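Posted in March by Petthorpe student projects, Public Policy group

Who gets a say when a road comes through? Our project report

We picked the Pisovham bypass for our civics project, and we're so glad we did. None of us had ever read an environmental impact statement before. The one for the bypass is 188 pages long, and by the second week we were arguing about page numbers over lunch!

Our question was simple. When the county plans a road across a wetland, do the people living next to it get heard in time to change anything?

What we did

We read the statement and all 151 written comments sent in during the public comment period, which lasted 60 days. Then we sorted each comment by topic (flooding, noise, wildlife, cost, other) and checked whether the final plan answered it. Two of us took the bus to Teltport to compare a similar project, where the county held open meetings before drawing the route.

What we found

Flooding came up more than anything else, and the plan does respond to it – the culverts got wider and one embankment was moved. Wildlife comments did much worse. Most got the same two-sentence reply, word for word. The marsh survey covered one season only, so spring nesting birds are barely mentioned.

Teltport was the exciting part for us. Over 700 people came to the meetings there, and the route shifted north before any contract was signed. El Fassi, the engineering firm on both projects, used the same survey methods each time. The timing of the meetings was what differed.
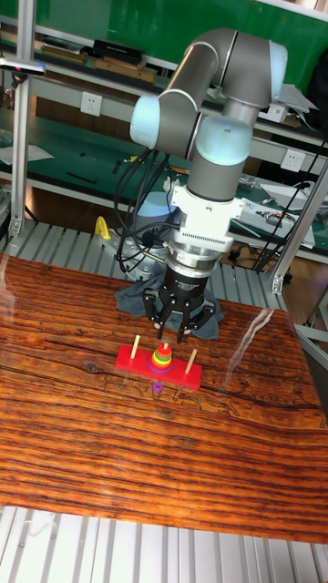

What we would recommend

Hold the first public meeting before the route is chosen. Survey wetlands through a full year. Answer each comment separately, even if the answer is short. We also think the county should post the maps in a size that opens on a phone – it took us three tries to load one.

Next term we want to look at what happens after approval, and who checks the culverts.

Recent projects
- Bottle deposits: would they work in Petthorpe?
- Reading a county budget
- Clean air rules and the school bus fleet
- Where our storm water goes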